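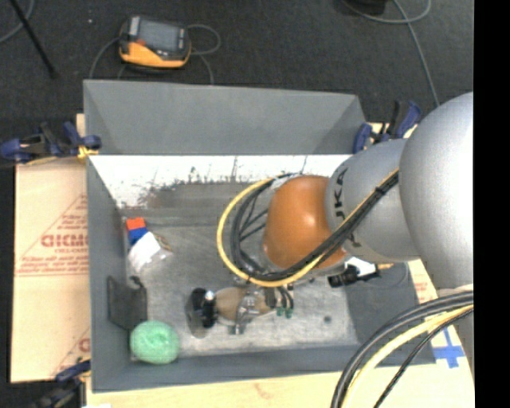
Foto: Adesuwa Fashola

Caixas de arrumação: quanto maior, melhor?

A Tristby voltou a escrever-nos por causa da sua caixa grande, a Etora, que promete "arrumar uma divisão inteira num só gesto". Já em agosto tínhamos torcido o nariz à ideia, e a segunda leitura do folheto não nos convenceu mais do que a primeira.

O problema das caixas grandes e abertas é conhecido de quem as tem em casa. As coisas pequenas juntam-se a uma parede e o resto do fundo fica por usar. Um bloco vermelho-alaranjado, uma peça branca, um pedaço de material transparente amarrotado, tipo plástico, uma bola verde-menta com ar de esponja: tudo cabe, claro que cabe. Mas caber e estar arrumado são coisas diferentes, e o folheto trata-as como se fossem a mesma.

Também ficamos de pé atrás com os divisores. A marca vende um conjunto de 4 à parte, por 20 euros, e garante que resolve a questão. Talvez. Experimentámos dois numa caixa antiga da Plaltel e ao fim de uma semana estavam tombados, com as peças miúdas por baixo. Pode ser que os novos encaixem melhor; gostávamos de os ver com uso a sério antes de os recomendar.

Quanto ao inquérito que a Tristby cita, com 187 respostas de clientes "mais organizados", falta saber o que lhes perguntaram. Pedimos o questionário e ainda não chegou.

Entretanto, o conselho continua aborrecido: deitem fora as embalagens, separem o que é mole do que é duro e comprem a caixa no fim, já com as medidas tiradas. Quem tiver uma Etora há mais de um ano e quiser contar como correu pode responder a este boletim.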